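Getting stuff off the worktop - talk notes, Skorndale evening session, August

START 7.15, not before. Slot is 25 mins, leave five for questions. Water!!

Hello, thanks, fire exits. Say who the talk's for - small kitchens, rented kitchens, anyone with one decent bit of worktop and a kettle sat on it.

Slide 1. Title only. Move on quick.

Slide 2. The Jultamance survey. 181 households replied. 27 said they had a worktop they were happy with. Pause here, let them laugh. Main gripe was mugs. Then chargers, then post. Don't get dragged into post, that's the spring talk.

Slide 3. Why mugs. Cupboard shelves are too tall for one layer, too short for two. So people stack, handles lock, one comes out and brings its freind. Tell the chipped blue one story IF there's time.

Slide 4. Hanging. Three sorts:
hooks under a shelf - good, but drilling, landlord
the old branching tree - takes up a circle, tips if you load one side
bar on a post - next slide

Slide 5. Leave this up a good while.
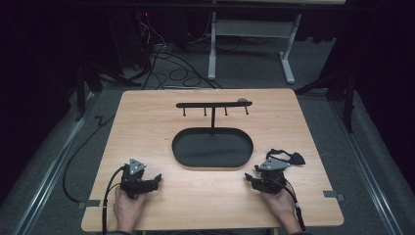 Slide 5: black rack, four pegs under the bar, oval tray for a base.

Points to make -
Pegs are short. Fine for an ordinary handle, try your fattest one before you buy.
All the pegs hang off one bar so it wants to go along the back of the worktop, long side of the tray to the wall. Not in a corner.
Tray has a raised rim. I like a rim. Drips, teaspoons, whatever.
One post = load from the middle out. Ask them which peg they'd fill first, see who says the end.
Black shows limescale. Wipe the tray when you wipe the sink.

Slide 6. The rule. As many mugs out as people in the house, plus one. Rest go in a box for a month. If the box isn't opened, charity shop. Somebody WILL say "but visitors". Answer: visitors can have the box.

Slide 7. Khunthong flat before and after. Worktop was 755 mm wide, kettle and toaster on it already. Moved the toaster, put a rack at the back, got room for a chopping board. Keep this short, ran over last time.

(skip 8 if past 7.35)

Slide 8. Things to hang that arent mugs - measuring cups, small sieve, oven glove with a loop. Not tea towels, they drag in the tray.

Slide 9. Handout, on the Amanow table by the door. About 25 printed so one per pair. Sign up sheet for the spring one is there as well.

Questions. Repeat them back, people at the rear can't hear. Then clicker back to the desk.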